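Carka Small Boxes — notes on the collection

README, kept by Mateja Tomić and Dušan Petkov
Last edited in March

What is inside

Carka is a set of short records about boxes with lids, compartments and drawers, and about the table on which they are opened and closed. There are 46 records. Each one has a text note, one or more pictures, and a line in the index file. We made it for people who write or study instructions for everyday household things, for example how to open a drawer when the lid is also on.

All the work was done on the same pine table in Lurnthorpe. We decided early to keep one table for the whole set, so that the background stays quiet and the knots in the wood can help a reader to find the same place again.

The containers

The names of the containers are short and describe only what a person sees first. "Black, two parts" is the angular one with a glossy closed lid in front and a higher open compartment behind it. "Green, drawer" is the dark green box with a lid on the top and a small round brass knob on the drawer. Please use these names when you write to us, because the old numbers were changed once and it made a lot of confusion. 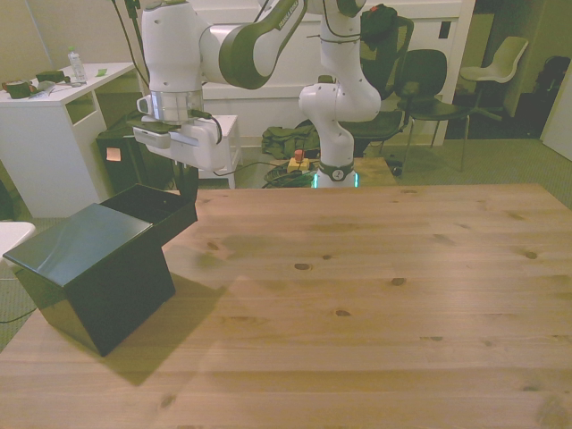
In the index file the first column is the container name, the second is the state at the beginning, and the third is the state at the end. The state is written with one word where possible: open, closed, resting, out. "Resting" is for a lid which lies on its box and we did not check if it is pressed down. Vikas Rajput asked for a separate word for a drawer that is only half out — we tried it, but two people never agreed where half begins, so now it is simply "out".

How the notes were written

Every note was written by one person and read by another. The limit is 1000 characters, and most notes are much shorter. The writer should say:

— which container it is
— what is open and what is closed
— on which side of the table it stands
— anything about the light that makes the colour difficult to judge

Dark green was the most difficult colour. In the evening Dušan wrote black, and in the morning Mateja wrote green for the same box. When you find "dark" alone in an older note, read it as not decided.

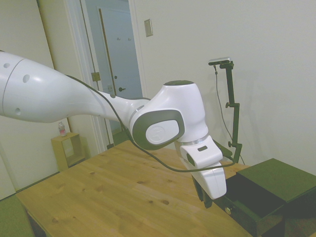 The table

Some records are only about the surface. They are useful when you want to compare wood with and without a shadow. The tabletop is pale pine, and the grain and the seams between the boards are easy to follow in good light. Under a shadow the same boards can look grey with a little green, so please do not take colour values from one picture only.

We wipe the table with a cloth and plain water, without polish. Kastriot Angelovski suggested an oil, and it may be good for the wood, but it would change the tone in the middle of the set. 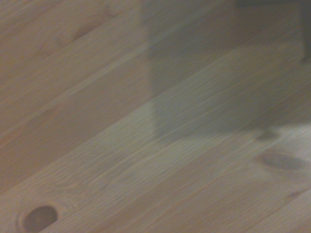

Longer notes on wood and light: 6 min read

The longer notes are in the folder "surface". They explain how we name the boards, from the wall side to the front side, and which knots we use as marks. A soft picture is kept if the lines between the boards can still be seen. If they cannot, the record goes to the folder "unclear" and stays out of the index.

Known problems

Almost 30 notes use "cover" and "lid" for the same part. The Cestness word list prefers "lid", and we are changing them slowly. Left and right are always from the picture, also when the writer was standing on the other side of the table.

Corrections can be sent to Dragica Softić, with the record name in the subject line.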